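Popular Song and the Music Industry
Notes for Unit 4: The songwriter, the publisher and the money
Prepared by Cleiton Cavalcanti

Please read these notes before we meet. We start at 2 p.m. in the small listening room, and I will play the songs only one time each, so come with paper.

1. Two rights in one recording

Students often mix up the song and the recording. The song is the melody and the words. The recording is one performance of this song, fixed on tape or disc or in a file. Each one has its own owner, and very often the owners are different people.

Take a case we will use during all of this unit. A songwriter signs with a publisher, Pornine Songs. A singer records the song for a label, Wurex. When the record is sold, Wurex collects the money for the recording and pays the singer a part of it. The songwriter's part comes by another road, through Pornine. If a second singer makes a new version for another label, Wurex receives nothing from that version, but the songwriter and Pornine are paid again.

This explains why a writer whose face is unknown to the public can have a longer income than the star who made the song famous.

2. Splits

When several people write together, they must agree who owns how much. The paper on which they put this is called a split sheet. It should be signed on the day of writing, while everybody still remembers who brought the chorus.

In our case the song "Shabalala" has two writers. The first wrote all the words and half of the melody. The second wrote the rest of the melody and the bass line. They did not sign anything. Later the first writer asks for 90 percent and the second asks for an equal share. Before class, write one paragraph on what you would propose to them. There is no single correct answer, and I am more interested in your reasons.

Be careful with the word "arrangement". A person who only chooses the instruments, or decides that the strings enter in the second verse, is in most cases not counted as a writer. But the border is not clear, and many quarrels begin exactly at this place.
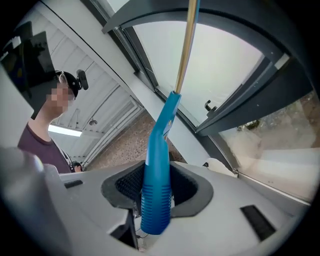 Fig. 1. Blue handle with ribbed grip and brass-colored rod.

3. Songs for film and television

To put a song together with moving pictures, the producer needs a permission called a synchronization license. This is asked from the publisher. If the producer also wants the known recording, a second permission is needed from the label, and this is called a master license. Both must say yes. It happens that one agrees quickly and the other refuses, and then the producer may hire a singer to record the song again.

A theme song is a special case. It is often written by order, and the writer may be offered a fixed sum for everything. Suppose the company Fodomar offers our writer 2000 dollars for a theme, with no later payment. For a young writer this can look like good money. Compare it with a smaller fee where the writer keeps the right to be paid at each broadcast. We will do this calculation together on the board.

4. A little history

Songs were a business long before there were records. The printed sheet was the product, and a family with a piano was the customer. For class, look at the sheet music from 1806 in the reader (second part, after the ballads). Look who is named on the front page and in what size of letters. The singer who performed the piece in the theater is sometimes printed larger than the composer. Ask yourself if this has changed.

5. Words to know

Advance: money paid before it is earned, and taken back later from the royalties.
Catalog: all the songs that a writer or a publisher controls.
Cover: a new recording of a song already recorded by another artist.
Hook: the part of the song that stays in the ear. It can be words, melody or only a rhythm.
Work for hire: work where the company that orders it is treated as the author.

6. For next time

Bring your paragraph on the split. Choose also one song whose writer is not its singer, and find the name of the publisher. Solo writers are easier to trace, but a team is welcome. The essay topics will be given out in September.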